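Skistus Indoor League Results – README

Last updated 18 March 2022

Contents

This folder holds match results, fixtures and team lists for the Skistus recreational leagues, which play softball-style kickball and indoor volleyball on weekday evenings. It covers 11 league seasons and 383 matches. All teams are mixed and no team had to pass a trial to enter.

Files

matches.csv – one row per match, with date, court, both team codes and the final score
teams.csv – team code, team name, season and division
fixtures.csv – the schedule as first published, before any changes
venues.csv – court codes for the Plasetti hall and the Wogan sports centre

Column notes

Scores are stored as two whole numbers, home first. "Home" means only that the team was listed first on the fixture sheet and had to bring the match ball. A blank score means the match was not played. A score with the flag W in the status column is a walkover, entered as 3 sets to nil in volleyball and left out of the averages in kickball.

Team codes change from season to season even when the name stays the same. To follow a team over time, use the column club_key. Two teams that merged in September kept the older key.

The Wogan courts were renumbered between seasons. We have used the new numbers throughout – the old ones are in venues.csv under old_code.

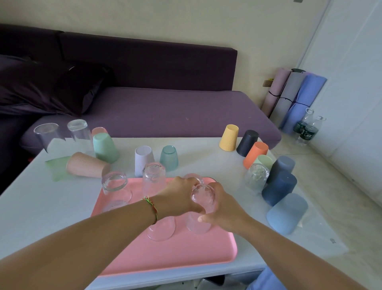
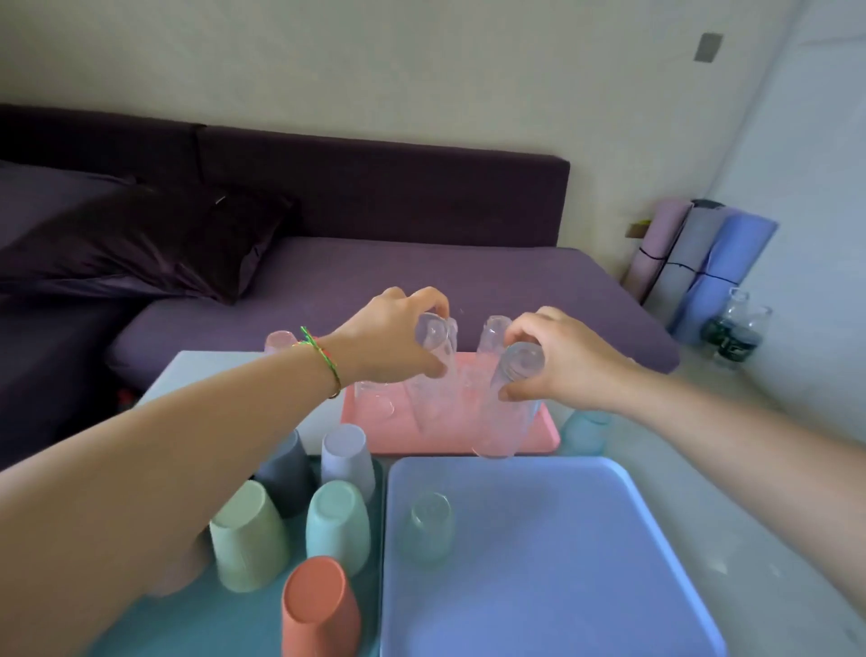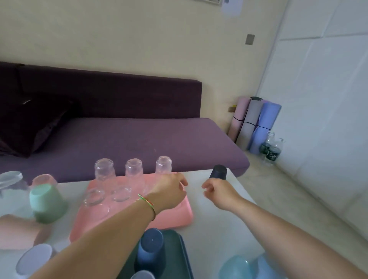

A user of the first release wrote to say that the kickball standings could not be rebuilt from matches.csv, and that the fault lay with the points for a draw. They were right. Draws were worth 2 points in the early seasons and 1 point after that, and the file gave no sign of the change. The column draw_points has now been added.

Known problems

Kickball scores for the first season were copied from paper sheets and some were hard to read. These rows have the status Q.
Matches moved at short notice may still carry the original court code.
Play-off matches are missing from fixtures.csv, as they were arranged by message once the tables were final.
Start times are given as scheduled. Late starts were not recorded.

Privacy

No player names, ages or contact details are included. Team names that contained a surname have been replaced with the team code.

Using the files

All files are UTF-8 with commas as separators. The script tables.py, kept in the Ellow folder, reads them and prints the final standings for each division. It needs Python 3 and nothing else. Run it from the top folder or it will not find teams.csv.

Corrections are welcome. Please quote the match_id and say where the right score can be checked.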